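The Estate of Aunt Matar

Arūnas Koppel had inherited a twelfth share of a table. He had thought, when the letter came, that it would be a share of something else.

"It's a nice table," said his cousin Amber Oakley, who had driven 27 miles with a tape measure. She had already used it twice. "You can't get a shine like that anymore."

"You can't saw it into 12 pieces, either."

"I wasn't going to suggest that." She put the tape measure back in her purse.

Their aunt's will ran to nine pages, six of them on the subject of the table. It was not to be sold or painted. It was not to go to Uveck, where the other side of the family lived and put hot pans on things. Whoever kept it had to lay it with fruit on the day of the reading and leave it that way until everyone had gone home. Aunt Matar had left 3000 dollars to a cat shelter and her good coat to a woman on Urkavska Street whom none of them had ever met, but she had not trusted a single relative to choose the fruit. There was a list.

Amber had the list. She had followed it the way she followed everything, up to the point where she knew better.

"Does it say garlic?" said Arūnas.

"It says 'something white.'"

"She meant a flower."

"Then she should have written flower. She had nine pages."

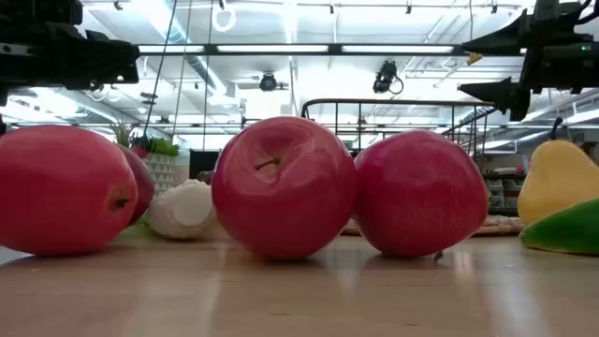

He walked to the other side and looked at it from there, with his hands behind his back, like a man at a museum who has paid full price. The apples were all right. He would have lined them up better, but he hadn't been asked. The pepper he wasn't going to mention.

"The pepper is for color," said Amber.

"I didn't say anything."

"You breathed."

Down the hall the relatives were taking off their coats and telling each other how well they looked. Somebody had brought a casserole. Somebody always brought a casserole, and Arūnas could already hear it being carried from room to room in search of a place to land.

"Not in here!" Amber shouted.

The footsteps stopped, thought about it, and went away again.

"How long do we have to guard it?" he asked.

"Until everyone's gone home. Page four."

"And then who gets it?"

Amber looked at the wall, then at the window, then at a spot just above his left ear. "Well," she said, "you have that big front room."

"I have a bicycle in that room."

"You could put the bicycle under it."

He bent down to see whether you could. It would need the handlebars turned, he thought, and possibly the front wheel off, and by the time he straightened up she had her car keys in her hand.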